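Bokley two-arm bench kit: read this before you sign the order
Posted 11/5/22 by Facundo Echeverría

The sales sheet says the Bokley pays for itself by March. I had it on a bench for 60 days and I wouldn't put that in a budget.

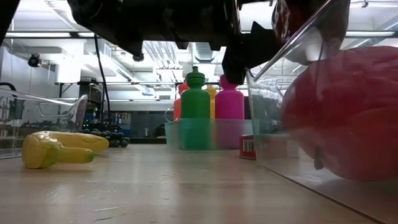 Props are the line most buyers leave blank. Bokley's quote covers the arms and software, and you're on your own for things to pick up. Squeeze bottles in a tray, toy produce and clear bins all have to come from somewhere. Mine went over the $300 I'd set aside.

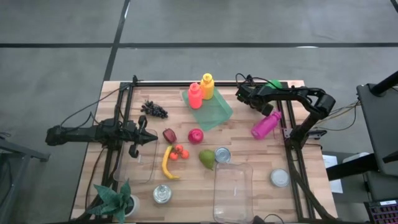
Floor space is the next surprise. Measure for the table, then measure again for whoever runs it. The black frame takes in most of the tabletop, so the keyboard sits off to the right of the table, and you need room for a chair there too.

Spare finger sets cost $1,122, and the order form makes them look optional.

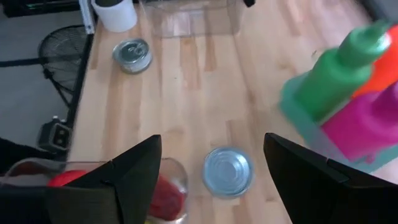

I'd buy one set up front and skip the extended warranty, which excludes fingers anyway. Atif Shaikh priced the Marinho for comparison. It's cheaper, but support only answers by email. 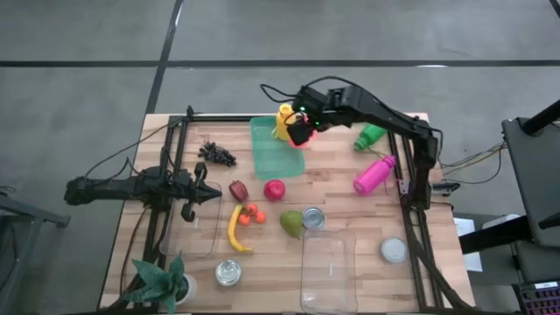 Right arm holding the yellow bottle by the green tray.

Score: 5 out of 10. Ask for a trial first, and get the shipping cost in writing.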